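Filed under: Shared Spaces / Arm Safety / FAQ
5 min read

Kitchen Counter Rules for Robot Arms: Your Questions

We love getting these questions, so keep them coming! The answers follow the Olari house rules, which the teams at Plotow and Mengal have used since February.

Do I need a risk assessment for a small arm?
Yes, every time! It can be short (ours fits on 2 pages), but it has to cover the arm, the gripper and whatever the gripper is holding. A slow arm with a bread knife is a different machine from a slow arm with a sponge.

How much clear space should I leave?
Keep 30 inches between the farthest reach and anyone who isn't part of the session. Mark it with floor tape. Bright tape, please.

Can real appliances stay on the counter?
They can, and we think practice is so much better with them there. Unplug anything that heats before the arm is powered, and write it on the start sheet.

Real food or toy food?
Toy food for all new tasks. It doesn't drip into joints, and you can run the same pick all afternoon with the same lemon. Move to real food only after the task has passed review.

What about cables?
Check them through the whole range of motion, slowly, with one hand on the stop button. A loop that looks fine at rest can snag a jar at full stretch.
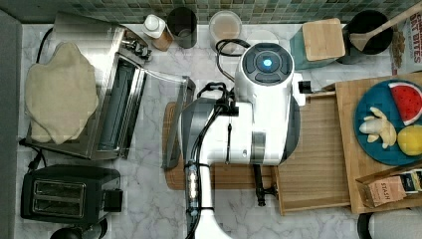

Stallelel wrote in to say that the back row of a counter should be part of the written layout too, jars and canisters included, so that a second team can set up the same task. Great point, and it goes into the next version of the rules.

How often do you inspect the arm?
Every 4000 cycles, plus a quick look at straps and brackets before each session. The quick look is where we catch most loose screws!

Who may press stop?
Anyone in the room, for any reason, and they never have to explain themselves.

Comments (3)

tapeandtoast: Does the 30 inches include the gripper? Ours adds a fair bit.

Olari: Yes, measure from the tip of the gripper, with the longest tool fitted.

mm_bench: We put the start sheet on a clipboard by the outlet and people finally fill it in.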